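Subject: Re: [rustdale-homes] slow drain + whose job is the trap

Noelia Nieto wrote on Thursday:
> Kitchen sink on our side of Torres Court is draining slow again.
> Poured stuff down it twice, no change. Does the Clestent plan
> cover it or do I call my own guy? Also are we still doing the
> bulk order for window film, I want in if so.

Noelia, quick one, between calls. Quit pouring stuff down it. Bucket under, unscrew the trap by hand, clean it out, put it back. 20 minutes tops.

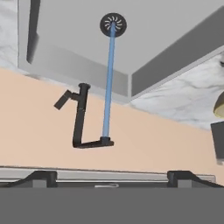

Clestent plan covers the shared stack only, anything inside your unit is yours. Went through this with them in October and got a no in writing. So before you call anybody, get down on the floor with a flashlight and look up. Light blue pipe coming down from the strainer, black drain pipe it runs into, that joint is where I'd start. If it's clogged past the wall then yes, call them, and say "stack" on the phone or they'll bounce you.

Window film: still on. Have 9 units signed up, Skunelora wants the list by Thursday noon. Measure each pane seperately, glass only, not the frame. Width first then height. Last year two people sent me the whole window and we ate the cost. Not doing that agian.

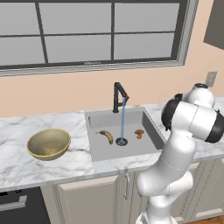 Six-pane kitchen window, dark frame.

Email me your numbers off list please, the digest is long enough. Pickup is at my place after 9, ring the side bell.

You are receiving this newsletter because you subscribed to rustdale-homes. Unsubscribe or change your email preferences at any time.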